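Parallel or linkage fingers for rail work?
Simulation and grippers board, 22/11/2023

zunon_fan
Evening all. I've been going back and forth on fingers for the little rail job and could do with some kind opinions before I spend any more evenings on it. The arm is fine, I think, and I've stopped fiddling with its base (promise!). Here's how it's set up in the sim at present.
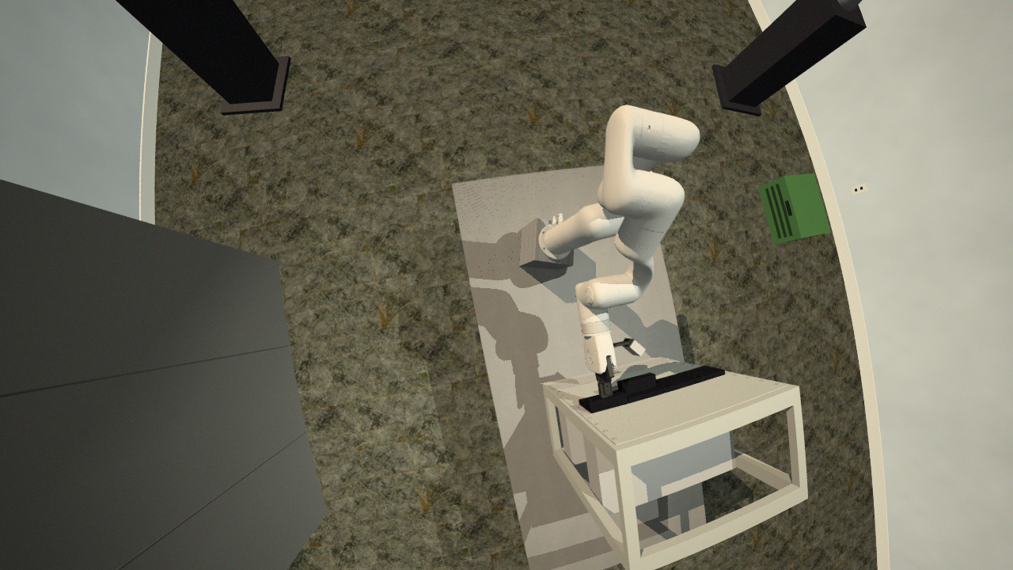 Kenta Hirano

Lovely to see this one moving along! I'd stay with the black linkage fingers, myself. I ran 200 grasps with mine on the Culter controller and was very happy, though I do like to come in slowly.

jeltby
Sorry Kenta, I can't agree. Linkage fingers swing in an arc, so your height shifts as they close, and on a narrow part that's a real nuisance. I did 600 with plain parallel jaws and wouldn't go back.

zunon_fan
Thank you both, you're very patient with me. I've been checking the wrist view as well, with the fingers nearly shut.

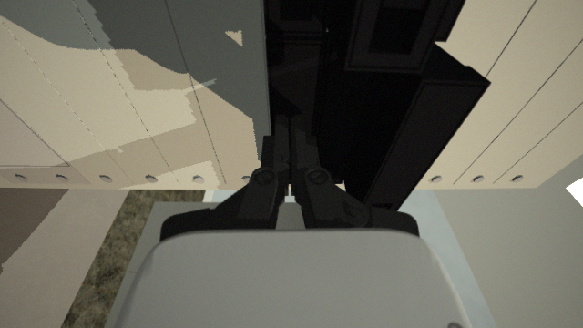
My worry is depth more than grip, so I may correct the height in the controller first and only swap fingers if that fails.

jeltby
Fair enough, but do try the jaws!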